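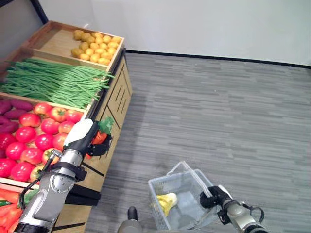 Re: [itstead-grocers] stepped stands, was: produce corner at Viditthorpe

On the Viditthorpe layout, Celina Grabowska wrote:

> We've settled on the stepped wooden stand for the corner. Potatoes at
> the top, then green beans, then tomatoes sharing a bin with the purple
> sweet potatoes, and carrots down low. The slant means people see
> everything from the door and don't have to dig. Werkusness says shops
> that switch to a slanted stand throw out less, as the stock rolls
> forward on its own. I'd like us all to go the same way before March so
> we can order together. Plastic mesh baskets by the entrance, the kind with the
> folding handle. Any objections?

A few, yes. I'm in favor of ordering together and I have no quarrel with wood. I just don't believe the claim about throwing out less, and I'd like to see where it comes from before I spend $2,321 on a stand.

Start with the rolling forward. Potatoes will roll, if they're small and you've got enough of them. Green beans don't roll anywhere. They lie in a bundle until a customer pulls a handful out of the middle, and the ones underneath stay underneath. Carrots with their tops on are the same. So out of that whole list we're talking about tomatoes and potatoes, and tomatoes are the one thing I don't want rolling. A tomato that slides down into the lip of the bin with a pile leaning on it gets a soft side, and the next person presses it with a thumb to check and puts it back.

I'd also question the order. Potatoes are the heaviest thing you sell and you've put them highest and farthest back. Anyone filling that bin is leaning across the beans and the tomatoes with a sack. I ran a slanted stand for two years in my old place (not a Werkusness one, a Bravo, now scrapped) and I refilled it every morning at 6 with my chest practically in the tomatoes. If you're going to keep this layout, at least fill the top first, before anything soft goes in below it. My own vote would be potatoes and carrots low, beans in the middle, tomatoes at waist height in one layer. Two at most.

Sharing a bin bothers me less than I thought it would. Sweet potatoes at one end with tomatoes filling the rest looks good, the colors are close without being confusing. But put a divider in. Sweet potatoes are hard and they have pointed ends, and they won't stay at their end past lunchtime.

Then there's the matter of how full is full. The brochure stands are heaped right to the rim, and for a shop the size of yours that's 40 pounds of tomatoes you have to move before they turn. A flat table with a shallow tray looks generous with half that. A stepped stand with a bare patch of wood in one bin looks like you forgot to order, at least to me. Maybe customers don't mind as much as shopkeepers do. I'd like to hear from anyone who has tried leaving the gaps.

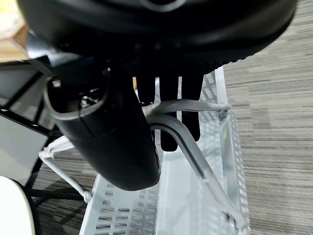
As for the baskets, plastic mesh is fine. Plastic is easy to clean and it doesn't weigh much. My doubt is about the handle. A thin one is comfortable with a loaf in the basket and miserable with potatoes in it, and a folding one has a hinge on each side that will be the first thing to go. Before ordering, get a single sample, load it the way a real customer would, and carry it up and down the shop for ten minutes. Open and close the handle while you watch TV. If it starts to bind or pull away from the rim, you have your answer for the price of one basket.

Fine things fall through mesh as well. Loose beans will find every opening. You'll need paper bags at the stand, and nobody has put those in the budget so far as I can see.

The perforated metal racks are the part of the Werkusness catalog I'd look at harder. Soil drops through, you can lift them out and wash them, and air gets at the bottom layer. They're not pretty next to wood. They're also $1,415 for the same floor space, and I could live with less pretty at that price.

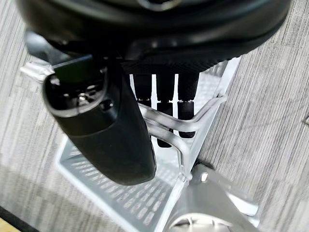 Celina Grabowska has since told me off list that she finds metal cold for vegetables, that small potatoes catch in the openings, and that her customers buy more from wood. She may be right about the last one. I asked whether she'd compared the two in the same shop over the same weeks, and she hadn't, so it's her hunch against mine.

What I'd propose is that we hold the group order, let Viditthorpe run the stepped stand through one full tomato season, and weigh what goes in the compost at closing. Weigh it, please, and write it down by bin. "Seems like less" won't persuade me, and it shouldn't persuade anyone else who is splitting the freight.

If Werkusness has figures from other shops I'll read them. I asked them twice and got the brochure both times.

I can lend a hanging scale if Viditthorpe doesn't have one. It reads a little heavy, but it will read heavy for everything.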